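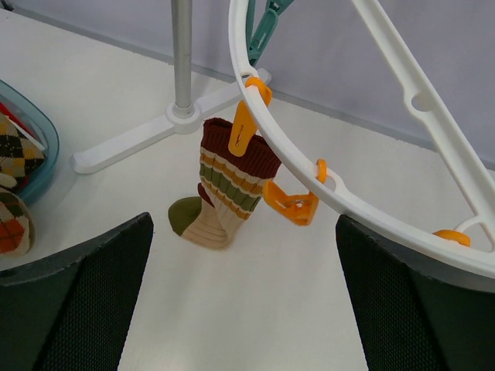

Skuvetti sock-hanging project: frequently asked questions

We get a lot of messages about this project, which pleases us no end. The same things come up again and again, so we've gathered the answers on one page. It was last tidied up in October, after the Ackah round of recording finished. If your question isn't covered, send it through the contact form and we'll add it.

The basics

What are you trying to do?

We're teaching a pair of robot arms to hang socks on a round clip hanger. A person drives both arms by hand from a second pair of arms, the whole thing is recorded, and a learning system is later trained on the recordings. Skuvetti is the name of the collection. Ackah is the round of recording we've just done, and Tostov is the one we're planning now.

Why socks?

Because they are wonderfully awkward! A sock has no fixed shape. It folds over itself, it twists, the heel ends up where you expected the toe, and a stripy one looks quite different each time you pick it up. You also have to find the opening before you can hang it by the cuff. Anyone over the age of five can do all this half asleep, and a robot finds it very hard indeed.

Why not just write a program for it?

Some of us tried, years back, with a different pair of arms. You can write rules for picking up a mug. With a sock you end up writing a rule for every crease. Showing it done many times, by people who are good at it, gets you much further.

What counts as one example?

One example is one sock, from the moment the arms leave their resting position to the moment they're back there. We call it an episode. It holds the video from every camera, the position of every joint in both arms, how far each gripper is open, and a one-line note from the operator.

How many do you have?

The Ackah round gave us 300 episodes, of which 178 passed checking and went into the training set. That sounds like a lot of waste, but the others are kept as well (see "What happens to the bad ones?" further down).

The set-up

What's on the table?

A basin of socks, a small drying rack with a round hanger on it, and the clips. The two arms are fixed at the front of the table and reach over it. That's plenty to be getting on with.

Are the clips all the same?

They come in more than one colour, and we don't take them off between episodes. What we do change is where they sit. Clips slide, tilt and turn sideways on the rim as you work, and we leave them wherever they end up for a good part of each session. A learner that has only seen neat, evenly spaced clips will fall over the first time it meets a crooked one.

Why the plain walls?

Earlier recordings were made in an open room, and the learner picked up on all sorts of silly things, such as whether the door was open. With plain walls behind the work there's much less for it to latch on to. We do plan to bring some clutter back later, once the basic movement is solid.

Which views do you record?

One from a fixed spot that takes in the whole table, and close-up ones from the wrists. The wide view tells the learner where the basin and the hanger are. The wrist views are for the fiddly part, when the cuff is near the clip and a finger's width makes all the difference. If we had to give one up it would be a hard choice, but most of us would fight for the wrists.

Do both arms do the same job?

No, and this is one of the loveliest things to watch. Operators fall into their own ways of sharing the work. Some use one arm to fetch and the other to steady the sock at the hanger. Others pass the sock across in mid-air. We don't lay down a rule, so long as the sock ends up held by its cuff.

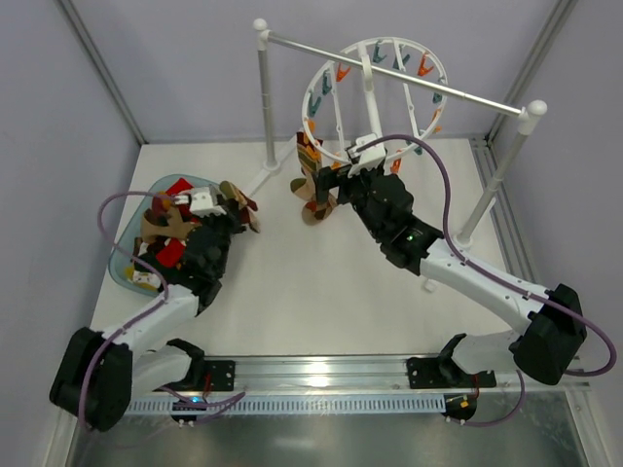 We did wonder at first whether we should force one style on everybody. A single style is easier to learn from, and you can get by with fewer episodes. In the end we let people choose but asked them to keep to one way of working for a whole session. The session number is stored with each episode, so anyone training on the set can pick a single style or mix them as they please.

Driving the arms

Is it hard to learn?

The first half hour is dreadful and then something clicks. You don't feel the sock in your fingers, so you have to learn to judge grip by eye. New operators nearly always squeeze too hard and move too fast. We ask everyone to do 30 practice episodes before anything they record is kept. By the end of those, most people are chatting to the person next to them while they work, and that's when we know they're ready.

What do you tell a new operator?

Very little, and it fits on a card by the table:

Move as if you were carrying a full cup of tea.
Pick one sock. If two come up together, put them both back and start the pick again.
Look for the opening before you travel to the hanger.
Open the gripper fully before you back away from the sock.
If you make a mistake, put it right calmly and carry on.

Do you stop when something goes wrong?

Only if something is about to be damaged. A dropped sock is fine. So is a clip that snaps shut too early. Watching a person notice the slip, go back and try again is some of the most useful material in the whole collection. The first set we trained on had hardly any recoveries in it, and the learner would carry on waving an empty gripper at the hanger with total confidence. Funny to watch, but not much good for laundry.

How long is a session?

We stop after 3 socks, shuffle the basin, have a stretch and begin again. A full sitting is several of those. Tired operators get jerky, and you can see it in the joint data well before they'd admit to it themselves.

Why shuffle the basin?

The pile matters more than people expect. If you always pull from the top of a tidy heap, the learner gets an easy life. We tip the socks and other bits of cloth back in, give the lot a good stir by hand, and sometimes leave a sock hanging over the rim. Patterned ones go in with plain ones. Now and then a few are left outside the basin on the table too.

Checking and sorting

Who checks the episodes?

Someone other than the person who drove. They watch the recording at double speed, then watch the last part again at normal speed. They mark whether the sock was held at the end, where on the sock the clip took hold, and whether there was a recovery along the way.

What gets an episode turned down?

The usual causes are a camera dropping out, a long pause in the middle, or a hand reaching in to help. A sock clipped by the toe also gets turned down, even if it's hanging beautifully. We went back and forth over that one. A toe-hung sock does dry, after all! But we said cuff, so cuff it is.

What happens to the bad ones?

They go into a separate folder with the reason written down. They're very handy for training a second, smaller model whose only job is to tell a good hang from a poor one. Please don't delete yours if you're recording alongside us. Mark them and send them in.

How are the notes written?

In plain words, one line, straight after the episode. "Stripy sock, cuff folded under, second try on the clip" is a perfect note. We ask people not to write "good" or "bad", as that's the checker's job.

Results so far

Does it work?

Sometimes, and when it does the whole room cheers. Picking a sock out of the basin is already quite dependable. Getting to the hanger is fine. Lining the cuff up with a clip is where most tries come unstuck, above all when the neighbouring clip has swung round and is in the way. We don't have a success rate we'd be happy to print yet. It changes with every training run, and we'd like to test on socks the learner has never met before we put a number on this page.

What comes next?

Tostov will bring in a second basin, thinner socks and a hanger that starts at a different angle each time. We'd also like to record the reverse job, taking dry socks down, which shares a surprising amount with putting them up.

Joining in

Can I use the recordings?

Yes. The Ackah set is shared through Ziltton, our little download site, along with the notes and the checking marks. It's free for study and teaching. Please read the page on file layout first – the joint angles and the video frames are stored separately, and lining them up wrongly is the most common trouble people write to us about.

Can I send you socks?

Please do! Odd ones are very welcome. Clean, any size, the louder the pattern the better. We can't return them.

Can I come and drive the arms?

We run open afternoons when there's a gap between rounds, starting at 2 pm. There's no need to know anything about robots or programming. Knitters and sewers tend to be very good at it, and so do people who spend a lot of time with video games. Use the contact form and put "open afternoon" in the subject line.

I have my own arms. Can my recordings go in?

Quite possibly. We need a wide view, at least one wrist view, joint positions for both arms and the one-line notes. Send a handful of episodes before you record a whole batch, so we can check that the files open properly at our end.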